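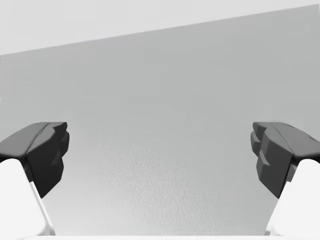
Dos dedos de pinza sobre una superficie gris. Render: Kasprzak

Inicio > Particulares > Préstamos > Reunificación

Préstamo de reunificación Nutia

Nutia es un préstamo personal de Ninel destinado a cancelar otras deudas sin garantía hipotecaria: tarjetas de pago aplazado, créditos al consumo, descubiertos y financiación de compras. El cliente pasa a pagar una sola cuota mensual a una sola entidad. La vivienda queda fuera de la operación y no se pide aval salvo en los casos indicados más abajo.

Condiciones vigentes desde el 02/01/2023.

Qué deudas se pueden incluir

Se admiten hasta 11 contratos por solicitud, siempre que el solicitante figure como titular. Quedan excluidas las hipotecas, las deudas con Hacienda y con la Seguridad Social, las multas y las pensiones de alimentos. Las tarjetas se cancelan de forma definitiva; no es posible reunificar el saldo y mantener abierta la línea de crédito.

Tipo de interés y plazo

El tipo es fijo durante toda la vida del préstamo. El plazo máximo es de 10 años y lo elige el cliente antes de la firma. Un plazo más largo reduce la cuota pero aumenta el total de intereses. Por ese motivo, la oferta incluye siempre dos cuadros de amortización: el del plazo solicitado y el del plazo más corto que admiten los ingresos declarados.

La TAE se comunica en la información normalizada europea que se entrega con la oferta. No se cobra comisión de estudio. La comisión de apertura, si la hay, figura en el mismo documento y se suma al capital solo cuando el cliente lo pide por escrito.

Documentación

- DNI o NIE en vigor
- Las tres últimas nóminas o el justificante de la pensión
- Última declaración de la renta (los autónomos, también los pagos trimestrales)
- Último recibo de cada deuda que se quiera incluir
- Certificado de saldo pendiente, si la entidad acreedora lo facilita

Los certificados de saldo caducan. Si la firma se retrasa, Ninel pedirá otros nuevos y el importe del préstamo puede variar por los intereses devengados.

Cómo se pagan las deudas anteriores

El dinero no pasa por la cuenta del cliente. Ninel transfiere el importe a cada acreedor y envía los justificantes al área privada. Hasta recibir la confirmación de cancelación conviene seguir atendiendo los recibos antiguos que venzan en ese periodo. Lo que se cobre de más lo devuelve la entidad anterior.

Solicitantes con impagos

La inclusión en un fichero de morosidad no supone el rechazo automático. Se pide un segundo titular o un avalista, y la respuesta tarda más. No se tramitan solicitudes de personas en concurso de acreedores.

Amortización anticipada

Se puede amortizar en cualquier momento, de forma parcial o total. La compensación aplicable, dentro de los límites legales, consta en el contrato.

Productos relacionados: Cuenta Bratska, Seguro de pagos Bratska

Compartir (3) · Comentarios (2)

Buscar en préstamos y cuentas... Buscar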